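About us

Plaltance is a small firm for laundry accessories. We started in June with one table, one sewing machine and a rented room in Dostilholm. In the first year we sold 285 washing bags, most of them to neighbours and to a guest house near the station. Today we offer bags for washing, bags for travel, and simple drying rods for small flats.

What we make

Our main product is the flat mesh bag. It keeps socks, tights and baby clothes together in the machine and it protects thin fabrics from zips and hooks. The Pirihi is our bag for daily washing. The Modarmont is larger and is meant for jumpers and bed linen. Both are sold without a box, folded once, with a paper band.

We are often asked why our range is so small. We prefer to know each article well. When a customer writes that a seam has opened, we ask to have the bag back, we look at the seam and we send another one. Last year we answered 873 letters and messages, and many good changes came from them. The wider opening of the Modarmont is one such change.

How we work

The sewing is done in Dostilholm. Every bag is laid flat on a table before it is packed, so that a pulled thread or a crooked edge can be noticed in time. We work on a soft board because the mesh catches easily on rough wood. It is quiet work and it needs good light.

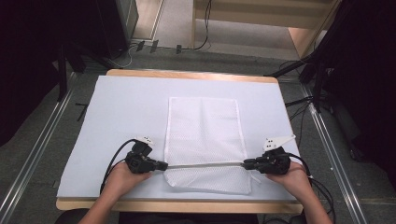
Bags with small faults are not thrown away. They are sold at a lower price in our shop, or given to the school next door, where the children keep building bricks in them.

Washing advice

Please fill the bag only to the half and close it fully. Our mesh bags are made for washing at 40 degrees. Let them dry in the air and do not iron them.

Visit us

Our shop is in the same house as the workroom, on the ground floor. You are welcome to bring a garment and try which size is suitable. For orders of more than ten pieces, please write to us beforehand.

Text last changed: Nov 15, 2020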